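Running the laundry, and the linen that never comes back

She has been up since before four. The first van leaves Hirnar at 5 am and if it's late, every café on the strip is late, so it isn't late. I get twenty minutes with her between loads, most of it shouted over the dryers.

The business is called Jiva. It hires out table linen and washes it — cloths, napkins, aprons, the odd christening gown for a neighbour. She bought it from an uncle who wanted out and she'd never ironed a tablecloth in her life.

"I couldn't fold a fitted sheet. Still can't. We don't do sheets," she says.

What they do is colour. Most hire places run white and black and maybe a navy at Christmas. She has 324 cloths on the books at the moment and keeps a ledger of where each one is, in pencil, because they move. Weddings take the plain ones. Community halls want patterns.

"Patterns forgive you. Gravy on plain white, everyone at the table knows who did it."

Her favourites are checks and grids. Hard to get, she reckons, in a decent weight. The mill she used to buy from, Farkine, stopped doing short runs and she had to ring round for months. Now she buys seconds by the bolt and hems them herself in July when it's dead.

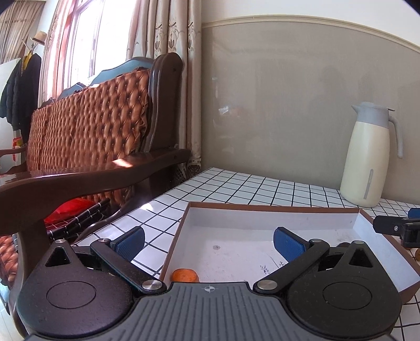

White cloth with a fine black grid, on the table.

The trouble with a grid is the ironing. Pull it crooked and the lines wander, and then the whole table looks drunk. She shows me on the press, one hand flat, the other tugging a corner. Takes her no time at all. Takes the new starters 15 minutes a cloth, the first week, and there's usualy tears.

And stains? I ask what's worst, expecting wine.

"Wine's nothing. Turmeric. Candle wax with dye in it. Lipstick on napkins, that's every Saturday of my life." She soaks turmeric and pegs it in the sun, out the back, does it again if it needs it. No secret powder. People are dissapointed by that, she says, they want a powder.

Losses are the part that gets her. Around the end of the year she'll send out a bundle of 20 napkins and get back 18, every time, same customers. She used to charge for them. Then Rostami, the function place up the hill, sent back a bag one autumn with more in it than she'd ever hired them — tea towels, somebody's pillowcase, a bib. She washed the lot and kept the tea towels.

"So who's stealing from who. I let it go now, mostly."

Would she sell up? A long look at the ceiling. The water bill has doubled, the big press is older than she is and the bloke who fixed it has retired to the coast. She has asked him back twice. He came once.

"I'd sell the van. The van's rubbish." Then a buzzer goes and she's off, sleeves up, and I'm left holding one end of a damp tablecloth with no idea which way it folds.

Jiva takes drop-offs at the side door until 3 pm. Bring your own bag, and check it for cutlery first.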